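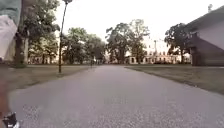 Why Is the Sky Sometimes White?

If you ask a friend what color the sky is, you will almost certainly hear "blue." But go outside on a gloomy Friday in November and look up, and you may find that it is as white as a bowl of milk! Where did all the blue go?

Well, it is still up there, above the clouds. Sunlight looks white to us, but it is really made of all the rainbow colors mixed together. When that light travels down through clean air, it bumps into bits of air so small that you could never see them, and those bits bounce the blue part around much more than the red part. Blue comes at us from every side, so the whole sky looks blue.

Clouds are different. A cloud is made of tiny drops of water (or ice, if it is cold enough up there), and even a tiny drop is a giant next to a bit of air. Drops bounce all the colors about equally — red, yellow, green, blue, the whole lot — and when those colors get mixed back together, you see white.
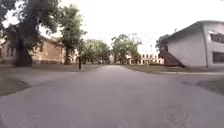
Now, some clouds look gray underneath, and that is because they are thick. The light has to bounce from drop to drop to drop on its way down, and a lot of it goes back out of the top and never reaches us.

You can try a little of this at home. Fill a clear glass with water, stir in 2 drops of milk, and shine a flashlight through the side in a dark room. Look for a faint bluish color in the water. Then add a big spoonful of milk and look again!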